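Course Materials > Reading and Community > Handouts > Session 5

Print this page | E-mail this page

Session 5: Do reading groups make people read more?
Notes by Ornella Benedetti, 4/9/23

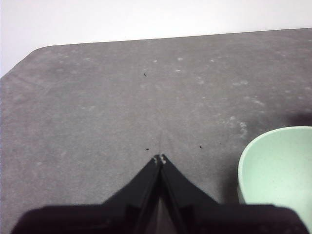
What do we mean by a "successful" reading group?
Most studies mean one that still meets after a year. That is a weak measure. A group can meet every month, eat well, and leave the book closed.

Keep this in mind with the Bistside survey (in your packet). It had 134 members fill out a form, and 66 said they read more since joining. The authors call this strong support. I don't see it. People who join book groups like to think of themselves as readers, and the form asked them to judge their own habits from memory. There was no comparison group. Those who quit weren't asked.

Price's reply is better, though he oversells it too. Osian Price looked at library loans in Lodhi, 3,000 of them, and found that members borrowed the assigned title and little else. Fine — but plenty of people buy their books or get them from a sister. Loans are one piece of reading.

Claims to be careful with:
- "Groups widen taste." Whose taste? Look at who picks the titles.
- "Discussion improves recall." The Closen test was given the same evening.
- "Members feel less lonely." Likely true, but a card game might do as well.

For next time: read the Skorkalard chapter, pages on host rotation only. Write one paragraph on what the author would have to show before you believed her. Skip the foreword, it's mostly praise.

Print this page | E-mail this page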